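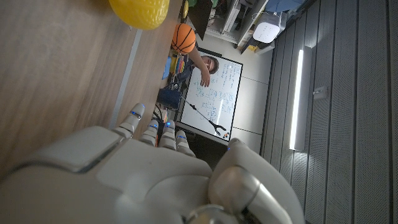
Right, quick one tonight, it's gone eleven and I've got work.

The hand closes. All four fingers and the thumb, on command, in the right order. Only took since October.

For anyone who missed the last few posts: Serrano is the arm and hand me and Rizwan Dogar have been putting together at the Plindgate workshop, evenings and the odd Sunday. Wrist camera went on last week so we can finally see what the hand sees. Sideways, mind. The mount only fits one way round and I'm not reprinting it again. Rotating the picture in software is a job for Janaka, he offered, he's regretting it.

Blue lights at the fingertips are staying. Rizwan wanted them off to save a bit of power. Outvoted. When something locks up you want to know which finger at a glance and not go digging through a log.

So, the thumb. Last time I moaned that it was arriving late and shoving things out of the grip before the fingers had got there. Spent ages blaming the motor. Swapped the motor. Same thing. Swapped the cable. Same. Then Madalena Simões had a read through my code and found I was sending the thumb its move after waiting for all the fingers to report back, one at a time, in a loop. I wrote that loop. I have no memory of writing that loop. Anyway it's out, everything gets sent together now and the thumb starts 100 milliseconds ahead, and it's a different machine.

Balls. We've gone with balls for testing as you don't have to care which way up they are. The yellow dimpled one is the easy one, bit of texture for the fingers to catch on. The little orange basketball is harder, it rolls off if you breathe on it. A lot of this hobby is reaching for a basketball. There's a long grabber leaning on the whiteboard for when they go under the shelves, and yes I know, a grabber to fetch things for the grabber, Sérgio has made that joke every single week.

Where we are with it:

Yellow ball, hand already in position, good. 6 out of 6 on Sunday.
Basketball, same setup, hit and miss. Holds it if I place it dead centre of the palm, otherwise it squirts out past the little finger.
Either of them with the arm moving in by itself, no. Not yet. It comes in too low and knocks the table edge.

That last one is what most of the blue scribble on the whiteboard is for. Janaka worked out the wrist offset properly and got 226 mm. I'd been using a number I got with a tape measure while holding a torch in my teeth. Not the same number. Not going to say how far off.

Power supply still gets warm. Not hot, warm. Put a Pedora fan on order but it's stuck somewhere and with everything going on this week I'm not holding my breath. Might be the last workshop night for a bit anyway, Plindgate emailed round this afternoon. If it shuts I'll bring the hand home and leave the arm, it won't fit in the car with the base on. Kitchen table then. Sorry in advance to Sérgio.

Next: fix the aproach height, put Janaka's number in everywhere (it's in three different files, dont ask), try some grippier stuff on the fingertips. Someone in the comments said to try the dipping rubber you use for tool handles. Has anyone done that and did it peel?

Code's a mess but I'll put the thumb bit up at the weekend.

Tiago
17/03/2020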